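Forum Automatisierung & Robotik > Software > Bildverarbeitung

Thema: Leerkisten-Erkennung spinnt bei Glanzstellen

kistenschubser
Moin zusammen, ich sitze seit Mittwoch an einem Problem und komme nicht weiter. Wir haben ein Durchlaufregal mit blauen Kisten, feste Kamera schräg von oben, und die Software soll nur eine Sache sagen: Kiste leer oder nicht leer. Läuft über die Bakke-Pipeline, Segmentierung auf dem RGB-Bild, danach Höhenprüfung in der Punktwolke. Von 3.000 Aufnahmen kamen 117 als "nicht leer" zurück, obwohl nichts drin lag. Der Planer schickt dann brav einen Greifversuch auf den Kistenboden. Hat jemand eine Idee, bevor ich alles neu trainiere?

monidora_fan
Belichtung runter! Hatten wir genauso, mit halber Belichtungszeit war Ruhe.

kistenschubser
Hab ich probiert. Dann saufen mir die Ecken ab und schwarze Teile sehe ich gar nicht mehr. Das ist mir lieber andersrum, ein Fehlgriff ist billiger als ein vergessenes Teil.

Signe Backlund
Was macht denn die Tiefe an den Stellen? Bei glänzendem Kunststoff bekommst du gern Löcher in der Punktwolke, und wenn dein Filter die auffüllt, hast du plötzlich einen Hügel. Ich würde ungültige Pixel erst mal als "weiß ich nicht" durchreichen und nicht interpolieren. In der Lomeck-Bibliothek ist das Auffüllen übrigens ab Werk an, das hat mich mal zwei Tage gekostet.

kistenschubser
Oha, Auffüllen ist bei mir auch an. Schaue ich gleich nach.

ruckelfrei
Ich sehe das anders als Signe. Wenn du alles als unbekannt durchreichst, steht die Anlage dauernd und wartet. Nimm lieber ein Referenzbild der leeren Kiste und zieh das ab. Feste Kamera, feste Position, fertig.

Signe Backlund
Feste Kamera ja, feste Position nein. Die Kisten rollen nach und liegen jedes Mal ein paar Millimeter anders, da wandern die Reflexe mit. Du müsstest erst am Rand ausrichten, und dann kannst du auch gleich richtig rechnen.

ruckelfrei
Ausrichten am Rand ist doch kein Hexenwerk – vier Kanten suchen, Homographie, entzerren. Läuft bei uns so seit September. Zeig doch mal ein Bild, sonst raten wir nur.

kistenschubser
Klar, bitte:

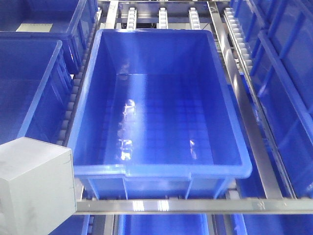
Leere Kiste in der mittleren Bahn, weiße Reflexe vor allem links am Boden

Tia Cropper
Die Flecken sind aber auch ausgefressen, da holt kein Netz mehr was raus. Und pass bei der Kantensuche auf die Metallschiene rechts auf, die läuft schräg durchs Bild und glänzt selber ordentlich. Unser Rand-Fit bei Arnelon ist auf genau so was reingefallen. Such den Rand über die Farbe, blau gegen Rest, und nimm nur Kandidaten in der mittleren Bahn, sonst fängst du dir die Nachbarkisten ein.

ruckelfrei
Okay, die Schiene hatte ich nicht auf dem Schirm, so was haben wir nicht. Beim Referenzbild bleibe ich trotzdem :)

kistenschubser
Zwischenstand: Auffüllen aus, ungültige Pixel maskiert, Rand über Farbe. Von den 117 Fehlern sind noch neun übrig! Die Rippen am Boden machen keinen Ärger, die liegen unter der Höhenschwelle. Jetzt lasse ich 800 Bilder mit Teilen drin drüberlaufen und gucke, ob ich mir was Echtes wegmaskiert habe. Signe, wie groß darf bei dir der unbekannte Anteil werden, bevor du neu auslöst?

Signe Backlund
Hängt vom kleinsten Teil ab. Sobald es komplett in einen maskierten Fleck passt, löse ich neu aus, egal wie viel Prozent das sind.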